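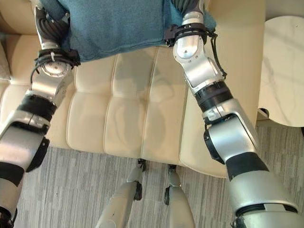

Tuva Sundqvist wrote to us in August that she had washed her Juletti throw exactly as the old leaflet told her to, and that it came out of the dryer feeling like a doormat. She was right to complain, and we have rewritten this whole section with her letter on the desk.

## 4. Washing and drying your throw

Please read the section through once before you start, even if you've been doing laundry for forty years. The Juletti is a looped cotton throw with a brushed face, and it behaves more like a good bath towel than like a blanket. Most of the trouble people have comes from treating it like a blanket.

### 4.1 The first wash

1. Shake the throw outdoors, holding it by the two corners nearest the label.
2. Close any zippers or hooks on whatever else is going in with it. Better still, let it go in alone this one time.
3. Turn the dial to a gentle cycle with cold water.
4. Add half the detergent you'd use for a normal load. Skip the fabric softener altogether, as it coats the loops and leaves them limp.
5. Choose the extra rinse if your machine has one. If it doesn't, run a plain rinse at the end.

**Note:** The darker colors give up a little dye in the first 2 washes. Keep them well away from your white shirts until that has settled down.

### 4.2 Drying

1. Take the throw out as soon as the cycle ends and give it a few hearty shakes. You'll feel the loops stand up again.
2. Tumble on low for 25 minutes.
3. Stop the dryer, pull the throw out, shake it again, and turn it over.
4. Tumble for another 41 minutes, still on low, or hang it over a wide rail and leave it overnight.

**Caution:** Never use the high setting. The old leaflet said "warm or high," and that line is what spoiled Tuva's throw. If your leaflet is marked 311 on the back, please recycle it and keep this one.

### 4.3 Snags and stiff patches

A pulled loop looks alarming, but it won't run the way a sweater does. Snip it level with small, sharp scissors and leave its neighbors be. Don't tug!

For stiff patches, soak the throw in a tub of cool water with a cup of white vinegar, rinse it well, and dry it as in 4.2. Kjell Granström in our mending room likes to go over the patch afterward with a soft clothes brush, always in one direction, and we've all picked up the habit from him.

**Note:** A throw that lives on a leather seat should be quite dry before it goes back. Damp cotton can leave a mark on the leather, and dye may travel with it.

Storage over the summer is covered in section 5.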